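Keeping the Bread Route Going in Hivthorpe

The Clekby bakery has delivered to porches in Hivthorpe for 22 years.

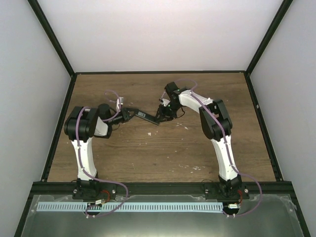 The owner said the route nearly ended last winter, when flour went up and the van needed a new transmission. "I had the notice typed," she said. "I left it on the counter for 3 weeks and never mailed it."

She starts mixing at 2 a.m. and has the rye out by five. On a normal run she drops 145 loaves, most of them on Ayala Street and the blocks behind it. Sunday is the big one, with over 375 counting rolls.

Customers pay by the month. A few still leave cash in a coffee can, which she would like them to stop doing. "It rains in the can," she said.

She tried a second stop in Pranico for one summer and gave it up. The drive ate an hour and people there wanted white bread, sliced. She doesn't own a slicer and isn't shopping for one.

Prices go up a quarter a loaf in July. New customers can sign up at the counter before noon.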